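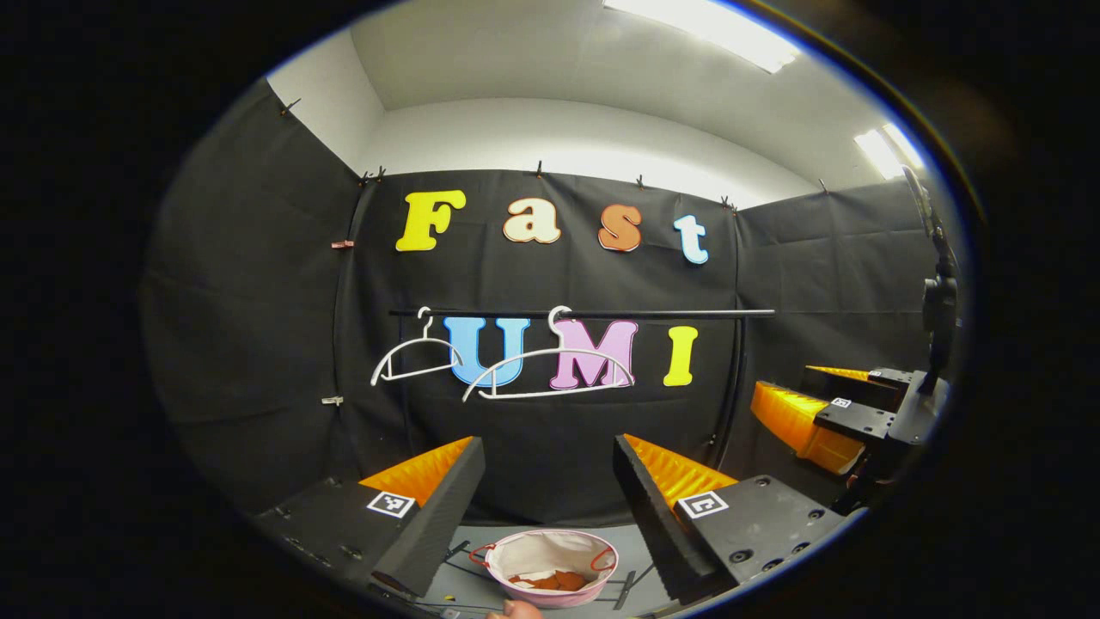 Narnine opens its gripper workbench to visitors, and shares the upkeep routine behind it

December – The workshop team at Narnine has published the full upkeep routine for its pair of hand-held grippers, and will be showing it in person at open afternoons in the Macaraeg building throughout the month.

The grippers are used to record everyday jobs done by hand, so that a robot arm can learn from them later. They work hard. The pair has now logged 1,873 recordings, 762 of them since the last full strip-down, and the team has learned a great deal about what wears and what doesn't.

"We love these things, but they do need looking after," said Lorna Manalastas, who leads the workshop. "The soft pads take all the punishment. Once the ribs start to go smooth, a grip that was fine in the morning starts slipping by four o'clock, and you can spend ages blaming everything else!"

The routine is short enough to fit on one sheet. Pads are wiped down after every 40 recordings and changed after every 200, left and right together. The square markers on the fingers are cleaned with a dry cloth and checked for lifting corners. Finger bolts are tightened by hand, then given a quarter turn with the key. Last comes an open-and-close check, with the fingers brought together slowly and the gap reading compared with the one written on the sheet.

Nestor Panganiban, who wrote most of the sheet, said the marker check was the step he would most like other teams to copy. "If a marker has shifted even a little, the opening width comes out wrong in every recording after it. It takes a minute to look."

The readings go into Gestgate, Narnine's own logbook program, which now flags a pad change when it falls due. Lâm Khổng added that feature over the summer and is already working on a version for other gripper types.

Visitors are welcome from 2 pm and can try a pad change for themselves – bring reading glasses if you use them, as the screws are tiny. Places can be booked through Leonora Villanueva at the Narnine front desk.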